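March, evening

Finished the third box of Grandpa's letters and wrote the dates in pencil on the backs.

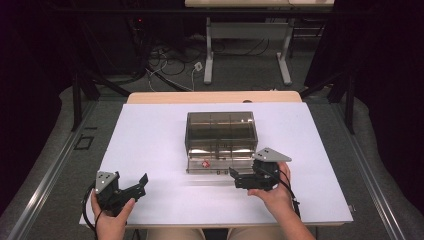

Why did the family leave Zillham? The mill closed and the rent went up in the same spring, and a cousin had written that there was land to be had near Doolan.

I got that from one letter, dated 1843, and the writing is bad. Lena Stępień read it over the phone with me for an hour and she makes out "seventeen acres" where I had "seventy." I think she is right. 17 fits the tax list better.

The paper is thin and the folds are going. I put each sheet in its own sleeve and used up the pack of 20, so I need more before I start on the Iltia letters. Those are mostly from the aunts and mostly about weather and who had a cough.

Digby Ashby wrote back about the church register. He wants the spelling of the mother's name before he looks. I have it three ways. Sent him all three.

Soup for supper. Knee sore again from the attic stairs. Bed by ten.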